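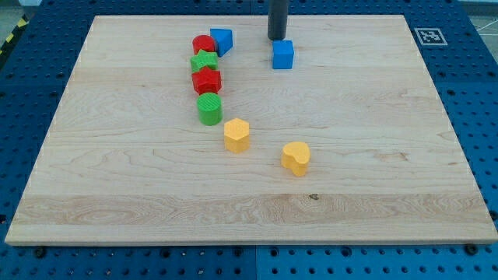

Fallunley workshop members finish block-sorting arm

For release: March

Members of the Fallunley shared workshop have finished building a small robot arm that picks up toy blocks and sorts them by colour. The arm, named Clisilix, was built in the evenings by a group led by Remedios Galang, a retired lift engineer, and Asanka Bandara, who teaches evening classes in electronics.

Clisilix works over a maple board laid on a blue pegboard table. The table's grid of holes lets members bolt parts down and move them again without drilling. A square black-and-white marker fixed to the table at a corner of the board gives the software a point to measure from.

The blocks are red, green, blue and yellow and come in several shapes, including cylinders, stars, a cube and a heart. Members began with the cube and added the others one by one. The stars took longest to get right, as the gripper tended to close on a point and turn the block round.

"We had a rule that nothing went on the board until the arm could find the marker five times running," said Ms Galang. "That slowed us down in the first month and saved us a lot of bother later."

The group has logged 2000 attempted picks with the present gripper. Of the first 987, 481 ended with the block in the correct tray. Results from the second half are still being checked and will be put up on the workshop noticeboard.

The control software, called Molisine, was written by members and runs on a second-hand desktop computer. Mr Bandara said the next job is to tidy the wiring. "At the moment you need one of us standing there to start it up. I'd like a new member to be able to do it from a printed sheet."

The workshop occupies the former Dissanayake joinery, built in 1957. It has benches for woodwork, metalwork and electronics, and is open to members from 6pm to 10pm.

Visitors can see Clisilix running at the March open evening, from 7pm. Entry is free. Children are welcome with an adult and must stay behind the tape while the arm is switched on.

Press contact: Remedios Galang, Fallunley shared workshop

ENDS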